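February 7, 2021

Worksheet notes, unit on commas with introductory phrases. Working from the Barrera draft, second pass.

Went through the 53 practice sentences again. Most are fine. The weak ones all sit in the block on short openers ("At noon", "In December"), where the key wants a comma and the rule box says it is optional after two or three words. Rebecca flagged this last week and I had not fixed it. Changed the key so both answers count, and moved the rule box to the top of the page.

Elisa tried the sheet with her evening group. They did well on "After the long meeting, we ate" and badly on anything starting with an -ing word. "Pulling the sheet toward the headboard, she smoothed the wrinkles" got a comma from nearly everyone, but then so did "Pulling the sheet toward the headboard is hard work." They see the -ing word and wait for a comma. The two types need to be next to each other on the page, same opening words, different job.

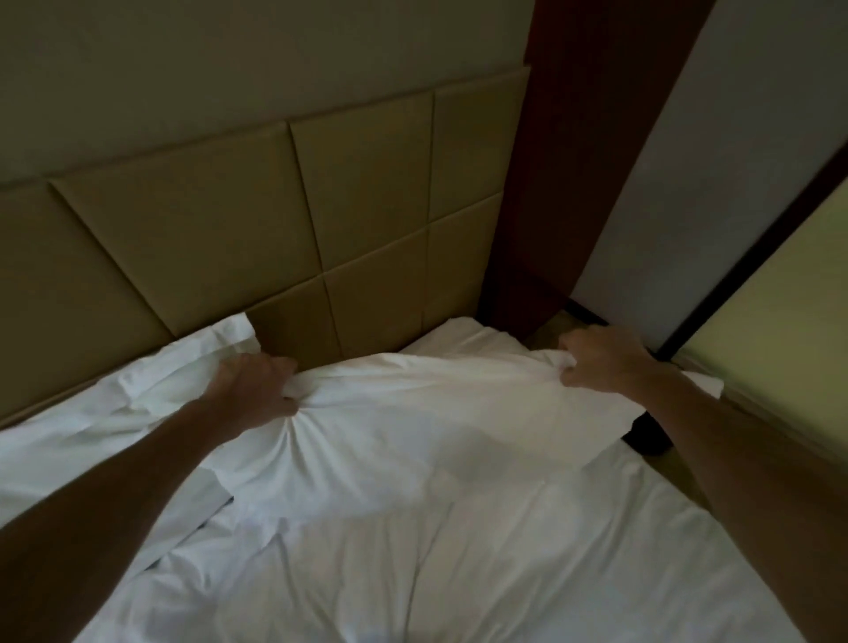 Changes for the next draft

- Put 11 pairs of the -ing type on page 2. Bakari has a start on these.
- Cut the dangling modifier item ("Walking home, the rain started"). It belongs in a later unit - students argue over it and lose the comma point.
- Ask Guido if "however" stays here or goes with the semicolons.
- Katia wants less vocabulary load. Replace "notwithstanding" in item 8 with "despite".

Answer key not rechecked since the renumbering. Do that before it goes to Elisa again.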